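Terneo hand-held gripper: two weeks with it, mostly on fabric

Posted March 3, 2024

I've wanted a decent hand-held gripper for ages. My old one, a Gondthorpe, did me proud for ordinary stuff (cups, boxes, bits of Lego the kids left out) but it was hopeless with anything floppy, and floppy is nearly all I do now. I teach a little two-armed setup to handle bags and clothes, and the way I do it is to perform the job myself with a gripper in my hand and a camera riding on top, then train on the recordings. So if the gripper is horrid to hold, I make horrid recordings, and the arm learns to be horrid too.

The Terneo cost me 281 pounds with postage. The Wuso is cheaper and I borrowed one to compare, and the Bălan is well over 400 before you've even bought a camera for it, so that one stayed on the wish list.

First impressions were good! It's mostly black plastic, matt, and it doesn't throw glare back into the camera the way the shiny Wuso does. The linkage runs on brass-lined pivots and there's hardly any slop in it. On the Wuso I could waggle the fingertips sideways with my thumb, which is a rotten thing to discover on a tool whose whole job is knowing where its fingertips are. The trigger on the Terneo is a bit stiff to begin with, and after a long session my forefinger was complaining, but it loosened up by the second weekend and I've stopped noticing it.

The fingers close square and they end in a slightly flared, angled tip, so you can get at a fold without ploughing the whole lot across the table. The pads are thin and dark and they grip well enough. They do pick up fluff like nobody's business, though. I go over mine with a bit of tape between sessions, and I do wish they'd gone for something smoother or at least put a spare pair in the box. You can buy replacements, but they come glued to the whole finger, which seems a daft way to sell a thin strip of pad.

Camera view is the other thing I was keen to check. Terneo's mount sits behind the jaws looking down over them, and I love it. Both tips stay in view and in focus, the nearer parts of the linkage go a touch soft, and I can live with that. The Wuso's mount is higher and further back, so the fingers come out tiny and you end up cropping. The one grumble is that the middle of the body hides whatever is directly beneath it, so if you're following a seam or a zip you lose a bit of it behind the bracket. Coming in slightly to one side helps.

My hardest test has been white mesh with a zip in it. It's nasty stuff – full of tiny holes, creases wherever it fancies, and there's so little contrast that I drew an arrow on it in brown marker to have something to line up with between takes. 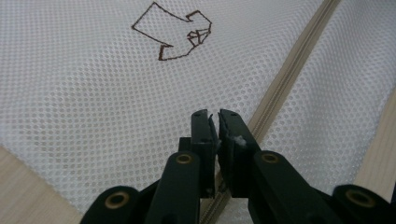 Radu Văduva reckons I'm too kind about the pads, and that on mesh he swapped to softer ones after 40 takes and got far fewer slips on the zip tape. He also thinks the Wuso deserves another go with its mount lowered, and says the sideways play mostly goes away if you tighten the two screws under the cover.

Well, I've tried the screws and he's right that it's better, but it's still looser than the Terneo was out of the box. The softer pads I haven't got round to. If they work I'll add a note.

Battery isn't an issue as the gripper itself has none, it's all trigger and linkage, and the camera runs off its cable. The cable is too short, mind. I've got mine on an extension taped up my sleeve.

Would I buy it again? For cloth, yes, and I'd order a second set of fingers at the same time. If you only pick up boxes, get the Wuso, tighten those screws and spend the difference on a better camera.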